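3.2 What people mean when they say "worn"

I went into this part of the study thinking I knew what the word meant. My grandmother ran a secondhand stall in Plerkadstead, and I spent a lot of Saturdays as a kid sticking price tags on other people's saucepans, so I figured "worn" was the easy one on our list (the hard ones being "shabby" and "tired," which I'll get to in 3.3). Then the first interviews came back and I had to throw out most of my coding sheet.

We talked to 70 people who buy or sell used household goods, mostly through the Dmytriv market and the Praser listings board, and pulled 250 item descriptions from the board to set beside what they told us. Hiyori Sakamoto did the market interviews and I did the phone ones. We both asked people to pick up, or think of, one thing they owned that was worn and tell us how they knew. That was the whole prompt, and some people talked for half an hour!

What surprised me was how rarely anyone brought up age. A man with a bread knife from the 1950s told me flatly that it wasn't worn at all, it was old — two separate shelves in his head. A woman with a year-old backpack said it was the most worn thing in her house and showed Hiyori the strap. Sellers drew the same line in their listings, where "old" and "worn" often turned up together as if each had its own job to do.

Place mattered a lot more. When people explained the word, they pointed. Handles, corners, rims, the front edge of a stair, the one piano key. Wear spread evenly over a whole surface got called "faded" or "dull," while the same loss of finish bunched up in one spot was "worn" almost every time, usually with a little word behind it: worn down, worn through, worn off. I started calling these the contact words in my notes and the name stuck. Remigiusz Rutkowska, who read our early drafts, thinks they deserve a paper of their own, and I'm inclined to let him write it.

Scratches were a different story again. People treated a scratch as an event (something happened to it) and wear as a habit. Plenty of our speakers were happy to say a thing was scratched but not worn, and a few had it the other way around. Figure 2 has both kinds of mark on one surface, and I find it a handy thing to keep in mind while reading the interview extracts: the rubbed-looking edge at the tip is what our speakers would reach for a contact word to describe, and the light lines along the top are what they'd call scratches and leave at that.
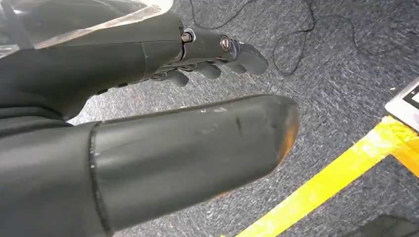 Figure 2. Scuffed tip and light surface scratches on a dark gray robotic thumb.

One more wrinkle before the extracts. Buyers and sellers didn't use "scuffed" the same way. Sellers used it to soften things, as in "just a bit scuffed," and buyers heard it as a warning about what the rest of the item might look like. I don't have a clean account of that yet. The transcripts are split by role in the appendix, and the listing texts follow in the order we collected them.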